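**Sutberg hand-held gripper pair: maintenance and setup report, October**

Prepared for the Dronow equipment fund

This report covers the second period of the grant. It deals only with the one pair of hand-held grippers bought under budget line 8, meaning how they are set up, what was repaired, and what we expect to spend before the pair goes back to full use. The data work itself is reported separately.

**Where things stand**

Both grippers are in service. The left unit was out for 11 working days while we waited for a pivot pin. The right unit lost one afternoon to a loose camera mount. We logged 163 sessions on the pair in the period, against a plan of 150 that we set with you in the spring.

**Jaws and linkage**

The linkage bars have held up well. We found no cracks and no bending on either unit. The wear is all in the pivots. On the left unit, the outer pin had enough side play that the two jaws no longer met evenly at the tips, and small items slid out when they were pinched near the end of the pad. We replaced the pin and its bushing, and replaced the matching bushing on the other jaw at the same time so the two would age together.

We now check play at every pivot on Wednesday mornings. The jaws are opened all the way, then each one is pushed sideways by hand with the handle clamped to the bench. If the tip moves more than the thickness of the feeler gauge, the unit comes off the roster. The gauge lives in the lid of the left case — please don't let it wander to the other bench again.

**Pads**

The blue pads are the part that costs us the most time. They pick up lint and dust from bedding, towels and clothing, and once they are coated the grip on smooth items gets worse. Wiping with a damp cloth works for a day or so. After that they need soap and water and an hour to dry.

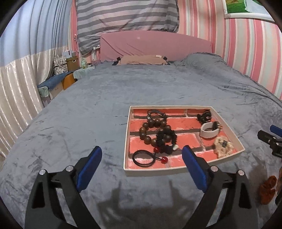
The other problem is the adhesive. The first batch from Doležal began to lift at the tip, where the pad takes most of the load. When the edge curls, it catches on elastic and thin cord, and the operator has to stop and work the item free. The second batch came with a thinner backing and has not lifted so far, though it has only been on the units since the middle of the period. We press each new pad for a full night under a small clamp before use. Skipping that step was probably part of the trouble with the first batch.

Pads are now changed as a set, both jaws at once. Mixed sets gave us an uneven squeeze, and the calibration drifted within a few sessions.

**Calibration**

Opening width is zeroed at the start of every session with the jaws closed on nothing, then checked once at full spread. The procedure takes under five minutes with two people. On the left unit the full-spread reading was off after the pin repair, and we had to redo the stored limits. The old limits are kept in the log in case we need to correct earlier sessions.

We also run each unit through about 2000 open-and-close strokes on the bench after any linkage repair. The left unit passed with no change in play. The right unit has not needed it.

**Work in furnished rooms**

Bench work puts very little dirt into the joints. Work in bedrooms and living rooms puts in a lot more, mostly fiber from blankets and rugs. We blow out the joints at the end of each day on site and keep a soft brush in the travel case. Oil is no longer used on the pivots. It held the lint in place and left marks on a light bedspread, which we paid to have cleaned. A dry lubricant from Cakarska replaced it.

**Spending and requests**

Parts came in under the planned amount. The cleaning bill was charged to the contingency line, as your office agreed by phone. For the next period we ask to:

- move the unspent part of the repair line to spare pins and bushings
- buy eight more sets of pads from the second batch while it is still available
- drop the outside service visit, now that the pivot work is done in house

**Open items**

The right camera mount has been tightened and marked with paint, but the thread is worn and a new mount is on order. The delivery date has moved once. Until it comes, the mount is checked before every session and the result is written on the roster sheet.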